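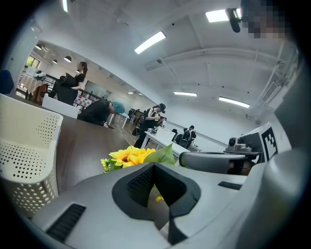 Ausgabe 3 · Seite 226

7 Vorführbetrieb am Tag der offenen Tür

Dieses Kapitel gilt für den Handgreifer Derese mit Software Nivbridge. Die Station »Blume und Korb« ist unser Liebling: Gäste greifen selbst, und schon nach wenigen Versuchen wollen die meisten gar nicht mehr aufhören!

7.1 Station aufbauen

1. Kunstblume (Sonnenblume, gelb) auf den braunen Tisch stellen, den weißen Lochkorb links daneben. Zwischen Blume und Korb bleiben 400 mm frei.
2. Markertafel so ausrichten, dass das Quadratmuster unverdeckt ist.
3. Greifer einschalten und in Nivbridge das Profil »Besuch« laden.
4. Kerbe und Netzeinlage auf Fussel prüfen. Kunstblätter fusseln mehr, als man denkt.

Hinweis: Das Profil »Besuch« begrenzt die Aufnahme auf 160 Sekunden. Danach speichert das Gerät von selbst.

7.2 Gäste greifen lassen

1. Greifer mit beiden Händen übergeben.
2. Die Blume am Stiel fassen lassen, nicht an den Blütenblättern.
3. Langsam zum Korb führen, ablegen, Griff lösen.
4. Aufnahme gleich am Bildschirm zeigen. Das ist der schönste Moment, also ruhig Zeit lassen!

VORSICHT
Quetschgefahr zwischen den Greiferteilen. Kinder nur in Begleitung greifen lassen. Lüftungsschlitze nicht mit der Hand abdecken.

Hinweis: In Bondau kamen im Dezember bis zu 3.216 Griffe zusammen. Bei so viel Andrang die Netzeinlage mittags wechseln (siehe 9.4, Ersatzteile Jutidton).

7.3 Station abbauen

1. Profil »Besuch« schließen, Daten übertragen.
2. Greifer ausschalten und mit trockenem Tuch abwischen.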